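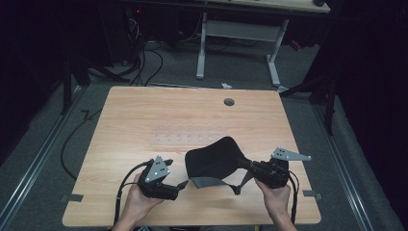

Janaka Howlader objected, on reading an early draft of this section, that a hand-held gripper tells us where the tool went and very little about how hard it pressed. We agree, and the analysis below is limited to motion for that reason.

Figure 3. Collection setup for the padded-object task. The operator holds one gripper in each hand; each gripper carries a marker plate with circular markers.

4.2 Two-handed handling of padded objects

Rigid objects give a poor test of coordination between the two arms, as either arm can carry most of the load alone. We therefore added a set of soft items with straps attached (Fig. 3). The pad resists bending only weakly, and the straps move freely on the table, so a small error in one gripper pose changes the shape of the whole item.

We recorded 385 demonstrations in October with 6 operators. Each operator was given 16 practice trials, which were discarded. Gripper poses were computed from the marker plates and resampled to a common rate. Segments in which either plate was lost were dropped if the gap exceeded the interpolation limit given in Section 3.1. After splitting at each grasp and release, the set held 3025 segments.

Two policies were trained on the same segments. The first, Borngate, predicts both gripper poses in a shared table frame. The second, Dendarent, predicts the left pose in the table frame and the right pose relative to the left. Dendarent kept the distance between the grippers closer to the recorded value during lifts. Borngate was better at the first approach, before contact, where the relative pose carries little information. Neither policy dealt well with straps that had folded under the pad. These trials are listed separately in Table 5 and are left out of the averages.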